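Brusow Student Civic League Elects New Board at Summer Assembly

2023-08-06

BRUSOW – The Brusow Student Civic League closed its summer assembly at the Courtois Center with the election of a new state board and the adoption of a revised platform. The League registered 444 student members for the event, from 30 campus chapters.

Delegates elected Antonina Semeniuk as state chair. She led the Tositz College chapter for two terms and ran the League's voter registration drive last fall. Orysia Zhuravel was elected vice chair and will oversee chapter development.

"Our chapters do their best work on their own campuses," Semeniuk said. "The board's job this year is to get them money and speakers on time, and to answer the phone when they call."

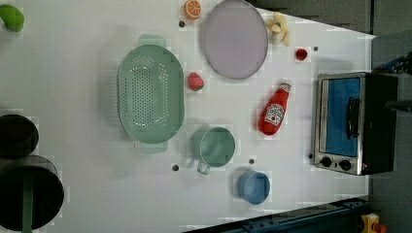
The revised platform was drafted in July and debated on the floor for four hours. Delegates approved planks on open student government records, campus polling places and tuition notice requirements. A plank on lowering the age for city council candidates was sent back for more work and will come up again at the winter meeting.

Four new chapters received their charters during the closing session, including one at Plaltier Community College, the League's first at a two-year school.

"Plaltier had been asking for a chapter for a long time," Zhuravel said. "They already had a full slate of officers before we sent them the forms."

Students who want to start a chapter – or restart one that has gone inactive – can request a charter packet from the state office in Brusow. Packets for the fall term are available now.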